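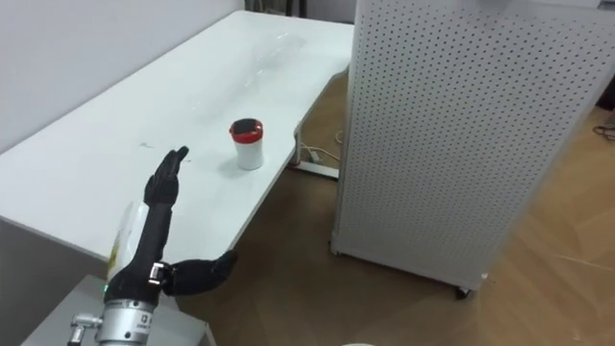

Two hands, one bucket

May 2021

I said in February that I would write up the carrying work once we had a result, and now we have a sort of one. The task is small. The robot walks up to a desk with a bucket in one hand, picks up a cup with the other and puts it in the bucket. We call the controller Luvamer, a name Primo Bassi picked before I joined and won't explain.

The trouble has always been the bucket. A robot that can walk and a robot that can pick up a cup are both fairly well understood by now. Hang something off one arm and each gets worse. The bucket swings when the robot steps, the hips correct for the swing, and the other hand ends up a couple of centimetres from where the arm thinks it is. With a cup that size, a couple of centimetres is a miss.

Our first version had two separate parts, one for the legs and one for the arms, and they didn't talk to each other. The arm planner assumed the body was standing still. It never was.

In the new version the arm gets told what the legs are about to do. Every step the walking policy plans is passed upwards as a short guess at where the shoulders will be, and the reaching arm aims at the cup from there. The carrying arm has only one job, to damp the swing, and it is allowed to bend at the elbow to do it. Valentina Henríquez wrote most of that part.

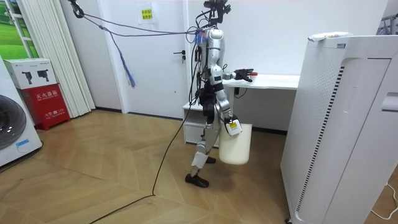 Reaching over the desk with the bucket in the other hand.

We trained on 727 demonstrations, which we cut down from 2000. The cutting took longer than the recording. Anything where the operator had stopped dead before reaching went out, as the model was learning to stop dead as well, and then we were back to the old version with more steps. What was left looks messier to watch but gave a much better policy.

I also changed how the starting positions are chosen. We used to put the cup wherever was handy, so it was nearly always in the same place. Now a script picks the spot and one of us puts the cup there, even if it's awkward. The pegboard stays in the room too, on its casters next to the desk, and it hides part of the desk from the head camera depending on where the robot is standing.
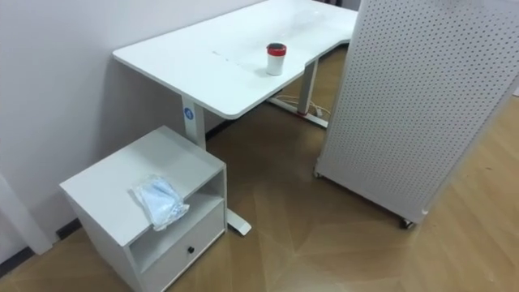

What we got

We ran 56 trials with the old controller and 97 with the new one. I know those should match. The old one kept tripping the safety stop and we gave up on it early, so treat the comparison with some care until I've rerun it.

The old controller finished the task in fewer than half of its runs. The new one finished in most of them. Nearly all the remaining failures are at the grasp, with the fingers closing a little too high and pushing the cup over. Falls have more or less gone away. The tether stays on regardless.

One result I didn't expect was that damping the swing mattered less than passing the step plan upwards. With the damping switched off and everything else left alone, the reach got slightly slower

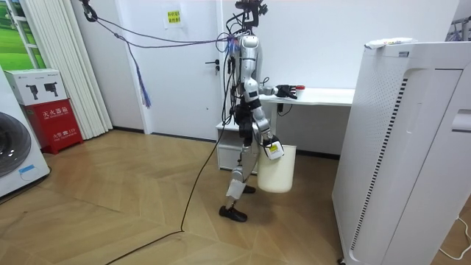
but hardly any less accurate. Valentina thinks the arm is learning to wait for the right part of the swing. I think the bucket is too light to show the difference, and we should put some weight in it before arguing any further. Primo would like us to leave it as it is until the numbers are written up.

Things still on my list are rerunning the old controller properly, a heavier load, and trying it with the hands swapped over. The last one needs new demonstrations, so it may be a while. I'll post the plots when the rerun is done.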